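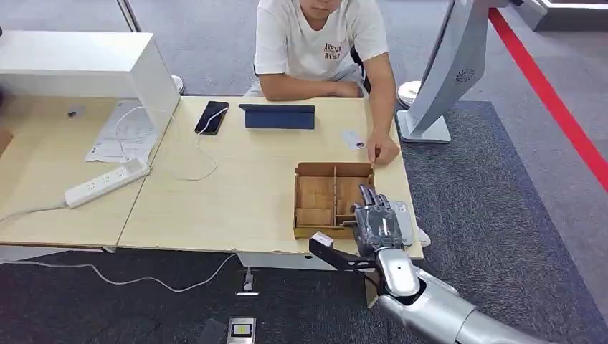
Page 17

The Widley open day in Vasholm promised to change the way we think about our desks. I think about mine very little, so I was ready to be changed. I took the early train in May and was at the door before 10 a.m., along with a good many people who had clearly come for the coffee.

The tidy desk room is the part Widley is proudest of. The theory, from the leaflet, is that a desk gets messy when small things have no home, and that the cure is a box with dividers. The box is called the Rudo. It is tan corrugated cardboard with thin cardboard partitions, open at the top, and it stood on a light wooden table with nothing in any of its compartments. I have owned many organizers and every one of them looked good empty.

Meanwhile the usual stuff was out on the tabletop: a phone on its charger, a tablet in a closed navy case, a little white card, a power strip lying at a slant. The white charging cable took a wide loop across the wood, and I kept looking at it. A cable is most of what is wrong with my desk at home, and I can't see what a box of small compartments does for it. The leaflet has 125 tips, and I found the word "cable" in 7 of them. Four of those said to buy a shorter one.

I'll give them the cardboard. It is light, it can be cut down with scissors, and when it gets grubby it goes out with the paper. How long the partitions stay upright once somebody drops a stapler in every day is another matter - I asked, and got a second leaflet.

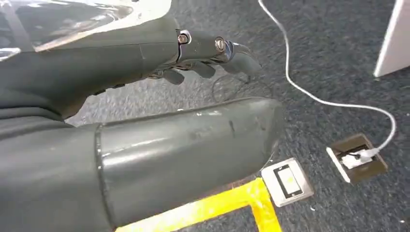 D. Song

Then there was the floor. Gray-blue carpet, low pile, finely speckled, the kind you find in offices everywhere. The leaflet says a speckled carpet "forgives the working day." I take that to mean it hides crumbs. Drop a paper clip on it and you will be on your knees for a while.

Lunch was soup and a roll. The afternoon talk, on drawers, ran 67 minutes and I stayed for most of it. The advice was to empty every drawer once a season, which my mother used to say for free.

Would I go again? Only if they show me a Rudo that has been in use for a year. I did bring one home, flat in a bag, and so far it holds the two leaflets.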